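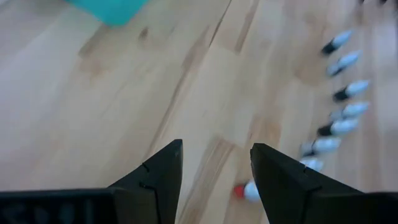 Figure 2. Pale wood plank flooring with diagonal grain, faint board seams and a small darker knot.

4. What people said about their floors

I went into this part of the study thinking floors would be the dull bit. My main interest was noise between neighbors, and I had a stack of questions ready about doors, televisions and late-night laundry. Then the first person I talked to spent most of our time together on her floorboards, and so did the second, and by the end of February I had rewritten the whole interview guide (my co-author, Hongmei Mao, had told me to do this weeks earlier, and she has been very gracious about it).

A quick reminder of the setting. The Ilano buildings are 2 apartment blocks that share a courtyard. When they were fixed up, the carpet came out of every apartment and pale wood planks went in. Figure 2 gives an idea of the kind of surface I mean: light boards, soft streaks of honey and tan, the odd blemish. Tenants had no say in the choice. We mailed 400 survey forms to people in Ilano and the streets nearby, and the interviews I quote from here came out of that mailing.

4.1 Footsteps as information

The thing that surprised me most is how much people know about the household above them from footsteps alone. I don't mean that they complain about it, though plenty do. They know when the upstairs neighbor gets up, whether she has company, which shoes she wears to work. One man could tell me that the teenager overhead had quit his weekend job, and he had worked this out from the mornings getting quieter. He had never spoken to the boy.

Earlier work on apartment noise, including Girish Katiyar's thesis on shared walls, treats this sort of sound as a nuisance to be measured. Katiyar asks people to rate sounds from mild to unbearable, and I used his scale in our survey. It works well enough for music and barking. For footsteps it falls apart. People would circle a number, cross it out, circle another one and then write a paragraph in the margin. A retired bus driver wrote that the steps above her bothered her "a five when I'm trying to nap, and then if they stop for a whole day I'm worried sick." I have no idea how to code that, and I've come to think it would be a mistake to try.

So in the analysis I kept the ratings and the margin notes apart. The ratings say that hard floors are louder than carpet, and I doubt any reader needed us to find that out. The margin notes say something messier – that sound through a floor is one of the main ways these neighbors keep track of each other, and that they have mixed feelings about being kept track of in return.

4.2 Rugs and good manners

Once people realized they could be heard, they started doing things about it. Rugs came up in nearly every conversation. Some tenants bought one the week they moved in, before anyone had said a word. Others waited for a complaint and then bought the biggest one they could find, sometimes with a bit of resentment rolled up in it. A father of twins told me he had put down three layers in the hallway and would still get a look in the elevator.

What interests me is who is expected to pay. The landlord, Rizvi, put a line in the lease asking tenants to "soften floors where reasonable," and every person I asked read that line differently. For some it meant slippers. For others it meant felt pads under the chairs. One couple had set aside $2,000 for rugs and underlay and then found out that the neighbors below were almost never home! They laughed when they told me, but they also said they would have liked to know sooner, and it hadn't crossed their minds to go down and knock.

I pushed on that point in later interviews. Why not knock? The usual answer was that knocking turns a noise into a dispute. As long as you only buy a rug, you are being thoughtful. Once you've had the conversation, there's a record of it, and the next loud evening gets held up against whatever you promised. Mao reads this as a kind of politeness that depends on distance, and she makes that case in section 5. My own reading is a little gloomier. I think a lot of people would rather spend money than be known.

4.3 Caring for the boards

The other big topic was cleaning, and here the talk got much happier. People who had grown up with carpet were learning what to do with wood, mostly from each other. There were strong views on vinegar (don't), steam (really don't) and a floor soap sold under the name Kanico, which one stairwell swore by and the other stairwell blamed for streaks. Bottles got handed from door to door. A woman on the ground floor kept a spare dust mop that half the building seemed to have borrowed at some point.

I also asked whether anyone had a favorite board, partly as a joke at the end of a long interview, and nearly everyone did. People pointed to knots, dark patches, a seam that lined up with the window. A little girl showed me one with a mark that she said was an owl. I couldn't see the owl, but I wrote it down.

These small attachments matter for the argument because the same tenants often described the floor as something that had been done to them. Both things sat side by side in a single interview, sometimes in a single sentence. Any survey that asks whether people are satisfied with their flooring will get an average of the two and miss both.

4.4 A note on who we missed

Night workers are thin in this sample. I held most interviews in the early evening, when they were asleep or heading out, and they are the people with the most to say about daytime footsteps. The Dokavow survey we compare against in section 6 has the same gap, so the comparison won't fix it.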